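Furkcombe to Pick Up Snack Wrappers and Plastic Bags at the Curb

Furkcombe will start collecting snack wrappers, bread bags and other soft plastics from homes in March, the town's public works office said. The service will begin with 4,000 households on the east side and run alongside the regular recycling pickup.

Residents on the trial routes will get a roll of orange bags in the mail along with a printed card listing what can go in them. Full bags should be tied and set on top of the blue recycling cart by 6 a.m. on pickup day. Bags placed inside the cart will be treated as part of the regular load and may end up being thrown out at the sorting plant.

Soft plastics have been left out of Furkcombe's recycling program since it began. Thin film wraps around the rollers and shafts at the plant, and crews have to stop the line to cut it loose. Until now, people who wanted to keep bags and wrappers out of the trash had one choice in town, a drop-off bin at the transfer station on Mill Road. The bin is open mornings only and has often been full.

"People have been asking for this for as long as I've worked here," said Rajkumari Bisht, the town's solid waste manager. "They wash out their bread bags, they save them up under the sink, and then they call us and ask what to do with them. We didn't have a good answer."

Enedura, which already holds the town's recycling contract, will do the pickups. Its drivers will put the orange bags in a separate cage behind the cab so they don't get crushed in with bottles and cans. The bags will then go to Cerico, a plastics processor, where they will be opened and sorted by hand before the material is shredded, washed and turned into pellets.

The pellets are sold mostly for items such as fence posts, drainage pipe and parking lot curbs. Cerico doesn't make new food packaging from them.

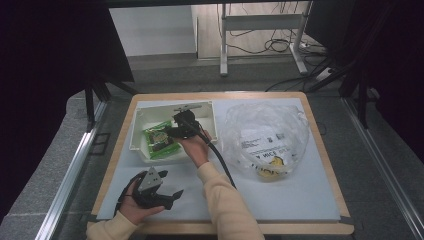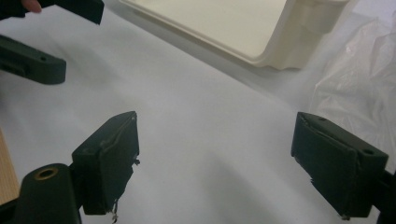 The town's list covers most of the thin packaging that comes through a kitchen. Grocery bags, produce bags, bread bags, cereba liners and the outer wrap from paper towels are all accepted. Crinkly wrappers with a foil finish are accepted too, and residents who called the office had more questions about those than about anything else. A green snack package like the one lying in the white tray in the first photo can go in the orange bag once it is empty and the crumbs have been shaken out. The tray is a different matter. Hard plastic trays stay out of the orange bags, and residents should check the number on the bottom against the regular recycling list before putting one in the blue cart.

Several things will not be taken. They include plastic wrap that has touched raw meat, pet food sacks with a woven lining, bubble mailers with paper glued to the outside, rubber gloves and balloons. Compostable bags are also off the list, even though they look much like ordinary ones, and should go in the trash or in a home compost pile if the label allows it.

Wrappers don't have to be spotless. Bisht said a quick wipe is enough for most of them and that there is no need to run hot water over a chip bag. Anything greasy or sticky enough to soil the other items in the bag should be thrown away. Wet bags are a problem as well, and items that have been rinsed should be left to dry before they go in.

The office also asks people not to stuff wrappers inside each other. Sorters at the plant go by what they can see and feel, and a grocery bag packed tight with other plastic is slow to pull apart.

The trial will last six months. The town will pay Enedura an added $2 per household each month during that time. The money comes from the solid waste fund, and the charge will not show up on residents' bills during the trial. If the service is extended to the whole town, the fee could be added to the quarterly bill, but that would need a vote by the town council.

Council members approved the trial after a long discussion, most of it about cost. One member asked whether the town would do better to spend the money on longer hours at the transfer station. Bisht told the council that the Mill Road site is hard to reach for people without a car and that a second bin there had been tried and filled up just as fast.

Another question was how much of the material would really be recycled. Under the contract, Cerico must send the town a report each month showing the weight of the bags it received and the weight of what it had to throw out. The reports will be posted on the public works page. If more than half of the material is being thrown out by the end of the third month, the town can end the agreement without a penalty.

Apartment buildings are not part of the first phase. Most of them use shared dumpsters, and there is no safe place to leave loose bags for the driver. Public works is talking with the owners of the Kanaujia Apartments, which has 50 units, about putting a locked collection bin in the laundry building. Tenants there would get a key code and could drop off their bags at any time of day. No start date has been set.

Small businesses have asked to be included as well. Shops and restaurants go through large amounts of pallet wrap and shipping film, which is cleaner than household plastic and easier to sell. For now they are being sent to the transfer station, where they can bring in up to 100 pounds a month at no charge if the film is bundled and free of tape. Businesses need to sign up at the front desk before their first drop-off.

People who live outside the trial area can keep using the Mill Road bin, which will be emptied more often starting the same month. The hours will stay the same, 7 a.m. to noon. Items for the bin can be brought in any clear bag and don't need to be in an orange one.

The trial routes cover the streets between the river and the old rail line, from the high school north to the town limit. A map is posted at the library and in the lobby of town hall. Residents who are on the routes and don't get their bags by the first pickup can ask for a roll at the public works counter, which is open from 8 a.m. to 4 p.m. Proof of address is required. Extra rolls are free while they last, with a limit of one per visit.

The printed card will also be available in Spanish and in large type. Residents who have trouble carrying bags to the curb can ask for help through the same door-side service that is offered for trash carts. Those who are already signed up for it don't have to apply again.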